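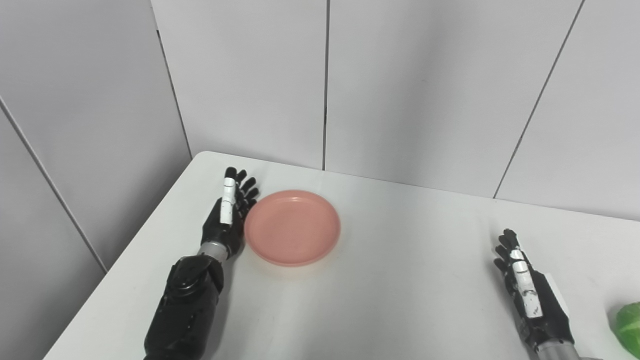
第6回 Grarnomero 室内備品・食材配置分科会 議事録

日時:2024年6月20日(木曜日)午後
場所:Javier棟 401号室
出席:Ecaterina Dumitrescu(議長)、Nomvula Naidoo(備品)、Anum Kiani(食材)、Nesrin Yazıcı(室内環境、記録)
欠席:Giang Đỗ(購買。書面による意見提出あり)
配布資料:前回議事録、備品台帳(改訂案)、配置基準書(改訂案)、購買意見書

1. 前回議事録の確認

5月開催分の議事録について、Naidooより字句修正の申し出が1件あった。「浅型皿」と「平皿」が混在しているため、いずれも「浅型皿」に統一する。当該の皿は縁が立ち上がっており、台帳上の「平皿」の区分(縁の立ち上がりがないもの)には該当しない。修正のうえ承認。

前回の継続事項のうち、棚の表示札の貼り替えは完了。卓面の清掃手順書の改訂は未了であり、本日の議題3で扱う。

2. 浅型皿の仕様および呼称

Naidooより、備品台帳の改訂案について説明があった。現行台帳では、皿の色の欄に「ピンク」「サーモン」「コーラル」の表記が混在しており、検索時に同一の品が別品として抽出される。改訂案では色の欄を大分類と補足に分け、大分類を「ピンク」、補足を「サーモン系」とする。

Kianiより、補足欄は記入者によって表記が揺れるため、選択式とすべきとの意見があった。Naidooは台帳の書式上は選択式に変更可能と回答した。Yazıcıより、選択肢を増やすと運用が煩雑になるとの指摘があり、当面は各色につき補足の選択肢を2種までとすることで合意した。

形状の欄については次のとおり整理する。

外形:円形
深さ区分:浅型
縁:立ち上がりあり
表面:つや消し

縁の厚みの測定箇所について議論があった。購買意見書では、厚みを底面で測定した値で統一するよう求めている。Naidooは、把持や重ね置きの際に問題となるのは縁の先端であり、底面の値だけでは不足すると述べた。Dumitrescuは、両方を記録し、発注時の照合には底面の値を用いる案を示した。異議なく、これを採用する。縁の測定は先端で行い、外側の湾曲部では行わない。

代替品の候補として挙がっているGuserの浅型皿について、Naidooが取り寄せた見本を回覧した。縁の立ち上がりが現行品より緩く、球形に近いものを載せたときに外周側へ寄りやすい。色味も現行品より赤みが強い。白い卓面上での識別には支障がないが、混用した場合に台帳の色区分が一致しなくなる。今回は採用を見送り、見本は返却する。

3. 卓面の管理

3.1 清掃手順

Yazıcıより、長方形の白色卓の清掃手順書改訂案が提出された。変更点は、拭き取りの方向を長辺に沿った一方向とすること、および拭き取り後の確認を斜め方向からの目視で行うことである。正面からの目視では、白色の面に残る薄い拭き筋を見落とすことがある。

Kianiより、葉物を扱った後の細片の残りについて質問があった。Yazıcıは、細片は拭き取り前に乾いた布で集め、卓の後縁と壁の間に落とさないよう手前へ寄せると回答した。手順書にこの一文を追加する。

洗剤については、現行の中性のものを継続使用する。購買意見書にある研磨剤入りの製品への切り替えは、卓面のつやにむらが生じるおそれがあるため行わない。

3.2 卓の位置

卓の後縁と壁面パネルの関係について、Yazıcıが現状を報告した。壁面は淡い灰色のパネルで構成され、卓の白とは明度差が小さい。清掃や模様替えの後に卓がわずかに回転して戻されても、色の境目だけでは気づきにくい。Yazıcıは床に位置合わせの印を設ける案を示した。

Dumitrescuは、印は卓の脚の外側に貼り、卓面には何も貼らないことを条件とした。卓面に貼ると、皿の位置の記録と紛れるためである。印の色は床材と区別できるものとし、選定はYazıcıに一任する。

3.3 照明

午後の時間帯に、卓面の映り込みと影の濃さが日によって異なるとの指摘が前回あった。Yazıcıより、窓側の遮光を全閉とし、天井照明の出力を100パーセントに固定した状態を標準とする案が出された。Naidooは、つや消しの皿であっても縁の内側上部に淡い反射が出ることがあり、色の照合は必ず標準状態で行うべきと述べた。標準状態を配置基準書に記載する。遮光を開けて作業した場合は、備考欄にその旨を残す。

4. 食材(葉物・球形品)の配置

Kianiより、キャベツを対象とした配置基準の改訂案について説明があった。現行基準は「皿の中央に置く」のみであり、向きと接地の条件が定められていない。キャベツはおおむね球形であるが真球ではなく、置く向きによって安定の度合いが変わる。
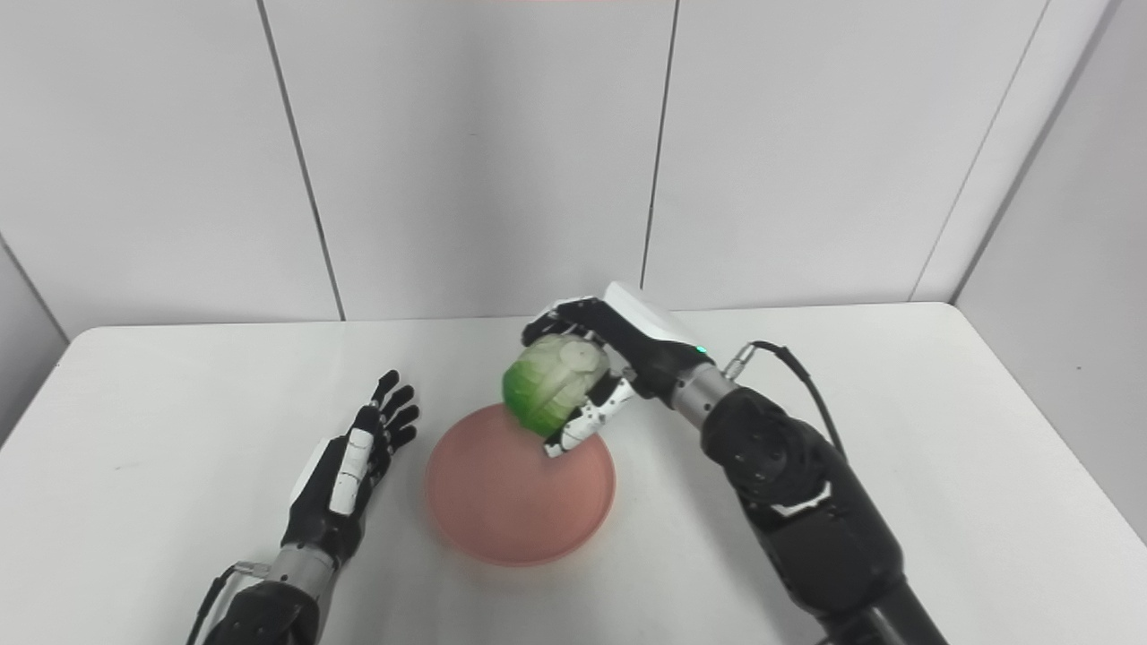
改訂案では、芯の側を下に向け、皿の内側の平らな部分に接地させることを原則とする。芯の切り口が斜めになっている個体は、そのままでは傾くため、事前に切り口を平らに整える。整えられないものは配置用から外し、保管棚へ戻す。

Naidooより、縁に葉が掛かった場合の扱いについて質問があった。Kianiは、外葉の端が縁に触れる程度であれば許容し、球の荷重が縁に掛かっている場合は置き直しとする案を示した。判定は卓の手前と側方の二方向から行う。Dumitrescuより、許容と置き直しの境界が文章だけでは伝わりにくいとの指摘があり、基準書に略図を添えることとした。略図はKianiが作成する。

外葉の色の記録についても議論した。同じ個体の中でも、鮮やかな緑の部分と、白に近い淡い緑の部分がある。現行の記録用紙では色を一語で記入する欄しかなく、記入者がどの面を見たかによって内容が変わる。Kianiは、個体ごとに「濃い面」と「淡い面」を分けて記入する書式を提案した。Naidooは皿の色の欄と同じ考え方で整理できるとして賛成した。Yazıcıより、濃淡の境界が緩やかな個体では判断に迷うとの意見があったが、境界の位置までは記録しないこととして了承された。

葉脈については、目視で確認できるか否かのみを記録する。本数や間隔は記録対象としない。

外葉の傷みについては、次の区分を用いる。

区分A:傷みなし
区分B:葉先に変色または裂けがあるが、球の形状に影響なし
区分C:外葉が浮き、または外れかけており、持ち上げた際に形状が変わる

区分Cの個体は外葉を除去したうえで再区分する。除去した外葉は卓上に残さず、ふた付きの容器に入れる。除去の前後で外形が変わるため、同じ個体であっても記録は別の行とする。

5. 皿と食材の組み合わせ

Dumitrescuより、皿を先に置いてから食材を載せる手順と、食材を載せた状態の皿を卓へ移す手順が併存していることについて、統一の要否が問われた。

Kianiは、球形の食材では後者の場合に移動中の転がりが起きやすく、前者に統一すべきとした。Naidooも、浅型皿は縁の高さが限られるため同意見である。Yazıcıより、葉を刻んだものなど転がらない食材については後者でも支障がないとの意見があった。協議の結果、球形品については皿を先に置く手順に統一し、その他の形状については当面制限を設けない。

皿の位置は卓の中央を原則とするが、左右に寄せた配置も認める。寄せた場合は記録用紙に「左寄り」「右寄り」のいずれかを記入する。奥行き方向の位置については、後縁および手前の縁から皿がはみ出さないことのみを条件とする。

皿を卓上で引きずる動作は、卓面の擦り傷の原因となるため避ける。位置を直すときは一度持ち上げる。この点は既に口頭で周知しているが、基準書には記載がなかったため、今回の改訂で追記する。

6. 購買および保管

Giang Đỗの意見書に基づき、Dumitrescuが説明した。

浅型皿の補充はReteck経由で行う。現行品と同じ色区分および形状区分であることを、納品時に台帳と照合する。照合で不一致があった場合は開梱した箱に戻し、棚には入れない。過去に不一致品が棚へ混入し、選別に時間を要した経緯がある。

キャベツの発注単位について、意見書では週ごとのまとめ発注が提案されている。Kianiは、保管期間が長くなると外葉の状態が変わり、区分Aの個体が不足すると述べた。Dumitrescuは購買側の手間も考慮する必要があるとし、発注はまとめて行い、納品を分割する方法が可能かをGiang Đỗに照会することとした。本件は継続とする。

保管棚では、キャベツを積み重ねない。個体ごとに仕切りを設け、芯の側を下にして置く。皿の棚とは段を分け、皿の上段に葉物を置かない。水滴や細片が皿に落ちるのを防ぐためである。

7. 決定事項

・備品台帳の皿の呼称を「浅型皿」に統一する。
・色の欄を大分類と補足に分け、補足は選択式とする。
・厚みは底面と縁先端の両方を記録し、発注照合には底面の値を用いる。
・Guserの見本は採用せず返却する。
・卓の清掃手順書に、細片の処理に関する一文を追加する。
・照明の標準状態を配置基準書に記載する。
・球形品は皿を先に置く手順に統一する。
・葉物の記録用紙を「濃い面」「淡い面」の二欄式に改める。

8. 担当および継続事項

備品台帳の改訂、見本の返却:Naidoo
配置基準書の改訂、略図の作成:Kiani
清掃手順書の改訂、床の印の選定と貼り付け:Yazıcı
分割納品に関する照会:Dumitrescu(照会先 Giang Đỗ)

改訂案は次回の分科会までに共有フォルダへ格納する。旧版の記録用紙は、残部があっても改訂版の配布後は使用しない。記入済みの旧版は転記せず、そのまま綴じて保管する。

9. その他

Naidooより、皿の見本棚の扉が閉まりにくいとの報告があった。蝶番の調整で対応可能か、Yazıcıが確認する。

Kianiより、次回は球形以外の野菜の配置基準を議題としたいとの希望があった。対象品目の一覧を事前に提出することを条件に、Dumitrescuが了承した。

次回の日程は、Giang Đỗの都合を確認したうえで議長より連絡する。

記録:Nesrin Yazıcı
確認:Ecaterina Dumitrescu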